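Sweeping up: the autumn tidy at Wultell

Workshop news, 28th September

What a turnout! The autumn tidy has become one of my favourite days at Wultell (I know how that sounds) and this year we filled bags at a rate I haven't seen before. By the time the kettle went on for the second time there were 66 of them lined up by the back gate, and Asger Hjaltadóttir was already asking whether we could squeeze in another trip to the tip before it shut.

Most of what went was packaging. We open a lot of parcels, and for months we've all been tucking the sleeves and bits of padding behind the nearest cabinet and promising ourselves we'd deal with them later. Well, later came. The long shelf by the window is clear from end to end, the paint store has a door that closes again, and the drawer that used to be known as the Drawer now holds tape, string and scissors, and nothing else at all. Please keep it that way! Sille Thygesen has put a label on it in very large letters.

I want to say a word for the dustpan and brush, though, as I think they deserve it. We have a perfectly good vacuum and it did sterling work on the stairs, but for the little scraps on tables and mats you can't beat a pan and a bit of patience. A sweet wrapper or a torn corner of paper will block the vacuum hose or whizz off under a cabinet, and then you're on your knees with a ruler. With a brush you just nudge it along. Long handles are a joy too, and my back was grateful for ours by teatime.

A few things I picked up along the way, mostly from Sille, who is far tidier than I am:

Start high. Tables first, then shelves, then the floor. I did the floor first last year and had to do it twice.

Lay the pan as flat as you can before you sweep towards it. If the lip is tipped up even slightly, small bits go straight underneath, and you end up chasing them round in circles.

Use short strokes. A big swish looks impressive and sends everything flying.

Keep an open cardboard box close to where you're working and tip the pan into it often. Ours moved round the building all day and it saved no end of walking back and forth to the bin.

Take the mats outside for a proper shake if it's dry. It was, luckily, and Asger and I had a fine time of it (apologies to the neighbours' washing).

Thank you to everyone who brought food. The plum cake from the Kastska group vanished before I got near it, so I'd like it noted that I am owed a slice. The Trarnis lot stayed on to wash up, which was very kind after a long day, and they also found the missing lid of the big teapot. It was in the paint store. We have stopped asking how.

There's still some sorting left for October. The cables need going through, as most of us can't say what half of them belong to, and there are 51 jam jars in the cupboard under the stairs looking for a good home. Come and take some! If you make chutney, take plenty. Akyol have offered to collect any metal we don't want, so please leave it by the side door with a note on it and not in the corridor.

If you can spare an hour for the cables, put your name on the sheet by the noticeboard. Bring gloves if you have them, and a mug, as we're short again.
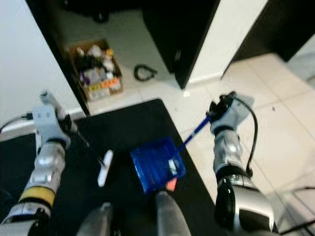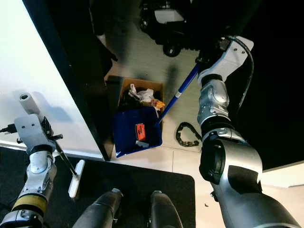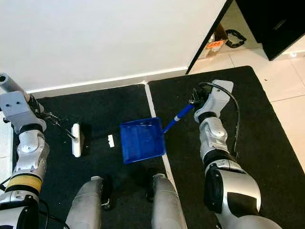 The blue dustpan at work during the tidy; in the last picture, the little white brush joins in on the black mats.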